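家事とキッチンの工夫 > 洗濯・布もの
この記事は8分で読めます

ロボットの研究から学んだ、布のたたみ方と片づけ方

私は日本に来てから、家で使うタオルやふきんのたたみ方をずっと自己流でやっていました。母国では布は棚に積むだけでしたので、日本の小さい引き出しに入れるときにいつも困りました。今は仕事で、ロボットに家事をさせる研究の手伝いをしています。Foscombeという研究室で、腕の先に二本の指がついたロボットに、布をつかむことや、たたむことを教えています。

この仕事を始めてから、自分の家のやり方がずいぶん変わりました。ロボットは人間のように「なんとなく」できませんので、手順を一つずつ決める必要があります。その決めた手順が、人間の台所や洗面所でもよく役に立つのです。今日は研究の結果を少し紹介しながら、家でできる工夫を書きます。日本語に変なところがあるかもしれませんが、どうぞ最後まで読んでください。

研究でしたこと

私たちの研究の名前はElbyといいます。人が動かして見せた手本を集めて、ロボットがそれをまねするように学習させます。集めた手本は3,000回分です。そのうち、布の端がきちんとつかめていないものや、途中でやり直したものを分けて、1,640回分を「きれいな手本」としました。

はじめは、手本は多いほどよいと皆が思っていました。ところが、3,000回分を全部使ったロボットより、1,640回分だけで学習したロボットの方が、布の端を上手に見つけました。迷っている動きが手本に多いと、ロボットも同じところで迷うようになります。布の上で指が行ったり来たりして、なかなか閉じません。

そのあとで、やり直しの手本のうち172回分を、もう一度見直して戻しました。失敗してから正しく直すところまで、最後まで入っているものです。これを入れると、落とした布をもう一度拾う動作がよくなりました。ですから、失敗の手本を全部捨てるのもよくありません。どこで間違えて、どう直したかが見えるものは残す価値があります。

試した布は16種類で、ふきん、ハンドタオル、枕カバーなどです。一番難しかったのは、薄くて大きいふきんでした。角が内側に巻いてしまうと、ロボットの目には角がないように見えます。反対に、少し厚いハンドタオルは楽でした。ただし、この結果は私たちの机の上で、私たちのロボットで得たものです。別の部屋や別の機械で同じになるかどうかは、まだ調べていません。

工夫1　先に角を出しておく

研究で一番効果があったのは、つかむ前に布を少し広げて、角を一つ見えるようにすることでした。学習の方法を変えるより、この一つの動作を手本に入れる方が効きました。

家でも同じようにします。乾いた洗濯物をかごから出すとき、山の中に手を入れて引っぱるのではなく、上の一枚の角を探して、角を持って上げます。こうすると下の布がついてきません。たたむときにも、もう角を持っていますので、すぐに半分に折れます。私は前に、かごの中身を全部床に出してから始めていましたが、今はかごからそのまま一枚ずつ取ります。

もし角がどうしても見つからないときは、布の真ん中をつまんで持ち上げてください。角は自然に下に垂れます。一番低いところにある角を反対の手で持ち、真ん中を離します。これはロボットの研究でも昔からよく使われている方法で、大きいシーツにも使えます。

工夫2　入れ物は低くて口の広いもの

ロボットの指は太いので、深い入れ物の底にある布を取るのが苦手です。壁に指が当たって、途中で止まってしまいます。Tulellという別のグループと一緒に仕事をしたとき、深い箱と浅い箱を比べました。浅い箱の方が成功が多く、時間も短くなりました。

私の家の洗面所には、背の高い細いかごがありました。場所を取らないので買いましたが、下の方のタオルはいつも同じものが残っていました。研究の結果を見てから、低くて口の広いものに替えました。今は古いタオルも新しいタオルも順番に使えています。棚の高さが足りない方は、今ある深いかごの底に、空き箱を一つ逆さにして入れてみてください。底が上がるだけで、だいぶ取りやすくなります。

工夫3　布の色と台の色を変える

白いテーブルの上の白いふきんは、ロボットにとってとても見にくいものです。カメラの絵の中で、布の端と台の境目が消えてしまいます。木の台の上なら、薄い色の布の端がよく分かります。照明を一つ足すことも試しましたが、台の色を変えた方が効果がありました。

人間の目はもっと賢いですが、夜に疲れているときは似たようなものだと思います。私はアイロンをかけるとき、白いシャツの下に濃い色のタオルを敷いています。袖の折り目がずれているのがすぐに分かります。濃い色のタオルは色が移ることがありますので、何度も洗ったものを使ってください。蒸気を使うときは特に注意が必要です。

工夫4　急ぐのは持ったあと

手本を細かく見ると、上手な人の動きには速いところと遅いところがはっきりありました。布に近づくときは速く、つかむ直前にとても遅くなり、つかんだあとでまた速くなります。下手な手本は、全体が同じ速さでした。

私は食器をふくときに、これをまねしています。皿を取るときと置くときだけゆっくりして、その間は普通の速さでふきます。全体の時間はあまり変わりませんが、皿の縁を欠くことが少なくなりました。濡れたコップを重ねるときにもおすすめです。

工夫5　手順を紙に書いて、迷うところに印をつける

研究では、手本を集める前に手順を紙に書きます。そして一日やってみて、手が止まったところに鉛筆で丸をつけます。次の日は、丸のついたところだけ手順を直します。全部を一度に変えると、何がよかったのか分からなくなるからです。

家事でもこれをすると面白いです。私の朝の台所では、丸がついたのは弁当箱のふたを探すところでした。本体とふたを別の引き出しに入れていたのです。ふたを本体の下に重ねるようにしたら、その丸は消えました。次の丸はラップの場所で、これはまだ直っていません。

よくある失敗

引き出しに布を立てて入れる方法は人気がありますが、詰めすぎると一枚取るときに隣の布も出てきます。手のひらが縦に入るくらいのすき間を残してください。ロボットの場合は、指を開いた幅が入るすき間が必要ですので、もっと広く空けます。

柔らかい布を小さくたたみすぎるのもよくありません。Hamadaという実験用の棚で試したとき、四つ折りのふきんは形が残りましたが、八つ折りにしたものは取り出すときに開いてしまいました。

洗剤や柔軟剤で布の滑りやすさも変わります。柔軟剤を使ったタオルは、ロボットの指からよく逃げました。吸水もやや悪くなるように感じますので、ふきんには使わない方がよいと私は思います。

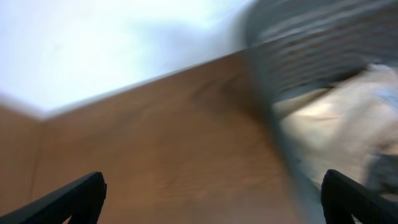

次の実験では、たたんだ布を引き出しに入れるところまで続けて行う予定です。引き出しを開ける動作と布を運ぶ動作は、今まで別々に学習させていました。二つをつなぐと、布を持ったままどこで待つかという新しい問題が出てきます。人間なら布を腕にかけて、空いた手で引き出しを開けますが、腕が一本のロボットにはそれができません。ですから、先に引き出しを開けてから布を取りに行く順番にします。家でも、両手がふさがる前に引き出しを開けておくと楽です。結果は12月ごろにまとめて、またこのページに書きます。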